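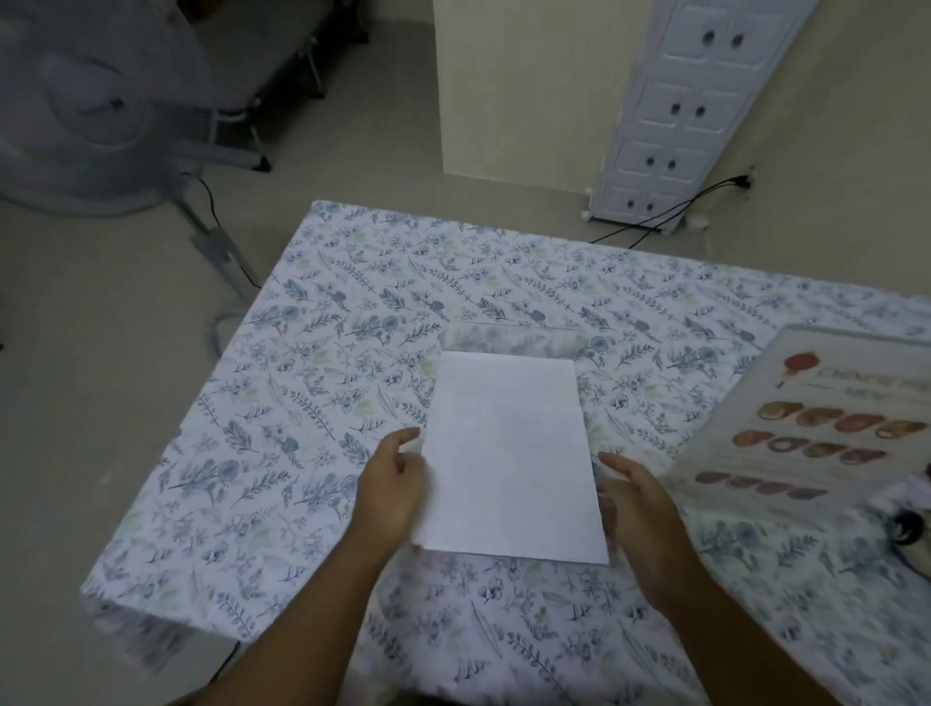
A blank sheet and a flowered tablecloth.

Letter Writers Wanted for the Molora Pen Exchange

Do you miss getting real mail? So do we! Molora is looking for 50 people to write letters by hand, two a month, from now through July. You'll be matched with one partner in another town and the two of you will simply write to each other. Long letters, short letters, recipes, complaints about the weather, a drawing of your cat – all of it counts.

We ran this last year with 27 pairs and it was such a pleasure. Between them they mailed 1,027 letters (one pair got completely carried away), and several are still at it.

Who can join
Anyone 18 or older who can write in English and has a mailing address. Your handwriting can be terrible. Mine is. If you have trouble holding a pen, typed letters are fine, or a friend can write down what you say.

What we send you
A packet of plain paper, envelopes, stamps for the whole run, and a short list of things to write about in case you get stuck. There's no fee.

What we ask
Answer each letter within two weeks if you can, and drop us a note if you need a break. Please don't swap phone numbers in the first month – it's more fun to wait, and the letters get better. At the end we'd love an hour of your time for a phone chat with Ulla Rønning, who is putting together a small booklet on how people get to know each other by mail. Nothing from your letters will be printed unless you and your partner both say yes.

How to sign up
Write to Orla Corrigan at Molora by Jan 4, 2025. Tell us your name, your address, what you like to read, and one thing you could happily go on about for three pages. A postcard is plenty. Catríona Fahy does the matching and will write back with your partner's name and your start date.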